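4.2 Solving sessions
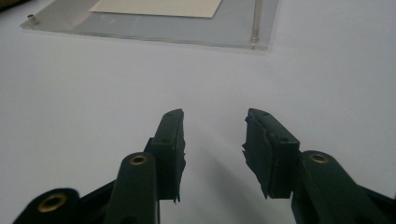

Figure 3. White tabletop with the open fingers of a hand-held gripper.

We recruited 38 regular solvers through the Pennington puzzle club and its mailing list. Each person worked alone on 10 crosswords from the Stundex set, all of them built by Merja Jääskeläinen for this study. Half of the grids had a final hidden answer that the solver had to work out from the theme entries. The other half were ordinary themed puzzles with a title and no further step.

Solvers used pencil and paper and could stop whenever they liked. We recorded the time at which the grid was full and, for the puzzles with a hidden answer, the time at which that answer was written down. A wrong final answer was logged but not corrected, and the solver was free to change it.

Of the 38 solvers, 24 finished every grid. Most of the unfinished ones came from the harder Zimwood group, where crossing proper nouns in the lower right corner caused long delays. Patricio Acuña rated all theme entries for difficulty before June, when the sessions began, and had no access to the timing data.

We left out 2 solvers from the analysis of hidden answers, as both had seen an early draft of the Anduneck puzzle. Their times on the ordinary grids were kept. Section 4.3 gives the results by puzzle type.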